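My mother stays with us since May, and the small things she uses in the day collect on the patterned cloth: medicine boxes, tissues, wrappers, empty bags. I clear it every evening and in the morning it is the same. How do you keep this under control without hiding her medicine?

Shabani Rotich 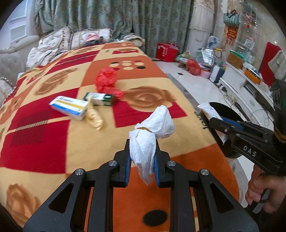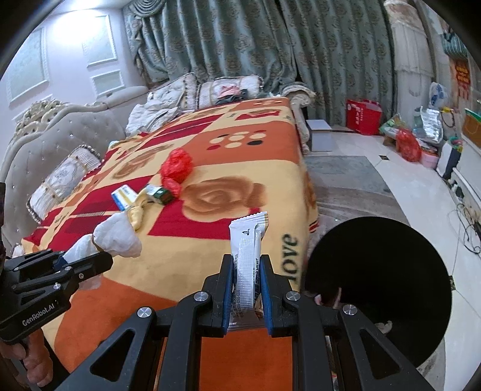 Start with the trash, because it is quick. Take one bag and put in it every used tissue and empty wrapper – nothing else. In your case the red plastic bag is already there, so use it. Only then touch the medicine. Keep the white box with the yellow stripe and the green and white one together on a small tray, and let your mother choose the place. I did this for my father and it takes me 4 minutes.

Shagufta Jatoi

Check the dates on the medicine also. I found 8 old boxes.

Jamdale

Comments

Galeo: The tray works for us too. Choose one with a high edge.

Shabani Rotich: Thank you both. She wants the tray near the window – I will try it.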